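Keeping Score in Table Tennis: Notes for Session 9
Carmela Morelli, Vinden Recreation Classes
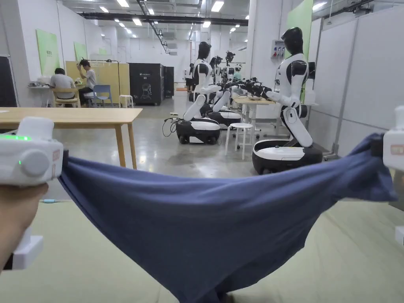
When does the serve change hands?

After every two points, until the score reaches 10-all, and from there it changes after every single point. A lot of you learned the game in a basement with five serves each and a game to 21, and so did I, and we had a lovely time doing it. The official rules moved to games of 11 points and two serves apiece quite a while ago now, and that is what we play in this class and what you will meet if you go over to the Stodel ladder in the evenings.

Let me go through the scoring slowly, and please scribble on these notes as much as you like.

Winning a game

A game goes to the first player with 11 points, as long as that player is ahead by two. So 11-9 is a finished game and 11-10 isn't. At 10-all you keep playing until somebody gets two clear points, and it can go on for a good long time (I once sat through a 19-17 and forgot to drink my coffee). A match is the best of any odd number of games. We play best of five in class and best of three when the tables are busy.

Saying the score out loud

The server's score is called first. If I am serving and I have four points to your seven, I call "four-seven," even though you are winning. Call it before you serve, every time, in a voice that carries across the table! Most of the arguments I get asked to settle start with two quiet people who each had a different number in their heads.

If you do lose track of whose serve it is, add the two scores together. Before 10-all, when the total is 0, 4, 8, 12 or 16, the player who served first in that game is starting a pair of serves. When it is 2, 6, 10, 14 or 18, the other player is. Odd totals just mean somebody is halfway through their two. It sounds like homework, but after a couple of evenings you will do it without thinking.

What counts as a let

A let means the rally doesn't count and the serve is played over. The usual one is a serve that touches the net on its way across but is good in every other way, meaning it bounced on your side first and then on the other side. There is no limit on how many of these you can have in a row. We also play a let if a ball rolls in from the next table, or if the serve went off before the receiver was ready. If you swing at the ball, though, you were ready, and you can't take it back afterward!

A ball that clips the net during a rally is simply in play. It is polite to lift a hand by way of apology when it drops over for you, and everyone knows you aren't sorry.

Edges and sides

The top edge of the table is part of the playing surface, so a ball that catches it is good. The side below the edge is not. Telling them apart comes down to which way the ball jumps: off the top edge it usually kicks up or out, and off the side it tends to go straight down. If the two of you can't agree, play the point again and move along.

Changing ends

Swap ends after each game. In the last possible game of a match (the fifth, for us) you also swap when the first player gets to five points. People forget this constantly, me included. If you notice late, stop, change over, and carry on from the score as it stands. All the points already played still count.

Practice for this session

Pair up and play one game to 11 with the server calling every score. Then play a second game starting from 8-all, so that you get a decent chance of reaching 10-all and the single serves. Farina's group takes the tables near the door, and Skenar's group has the far end. Swap opponents when both games are done.

For next time, please read the section on doubles serving order. It has the diagonal serve in it and the business of who receives from whom, and we will walk it through at the table before anyone picks up a paddle.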